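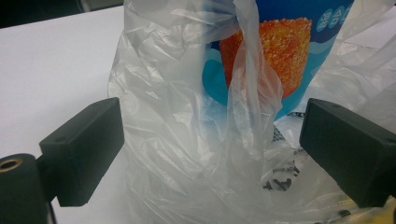 Why are snack packets so crinkly?

Give a crisp packet a squeeze. What a racket! Now squeeze a thin plastic carrier bag. It rustles too, but more softly. Both are plastic, so what's going on?

Every time you bend a sheet of stiff plastic, it makes a crease. The crease doesn't form slowly - it snaps into place all at once, and each snap makes a tiny click. Squash a whole packet and you get a great burst of clicks, so close together that your ears hear one long crackle!

Thin bags are floppier, so their clicks are quieter. Thin plastic often lets light through as well, and a bright blue snack packet still looks blue from inside a white bag, just a bit milky.

Lots of packets are made from layers stuck together. One layer carries the printing, and another helps to keep air and damp out so the food stays crunchy. A shiny packet is brilliant for spotting creases, because each fold catches the light or makes a dark line.

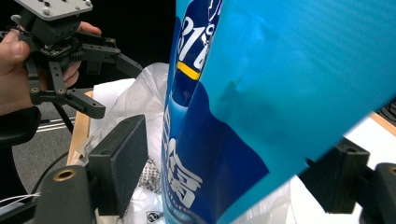
Kikeo asks: does a packet crackle less if you open it really slowly? A bit, yes, but you can't get rid of the clicks completely. Go slowly and they just come one at a time, so the noise lasts longer!

Try it yourself

Find an empty packet and a thin bag. Scrunch each one next to your ear, first fast and then as slowly as you can. Can you hear single clicks? Which one springs back open when you let go?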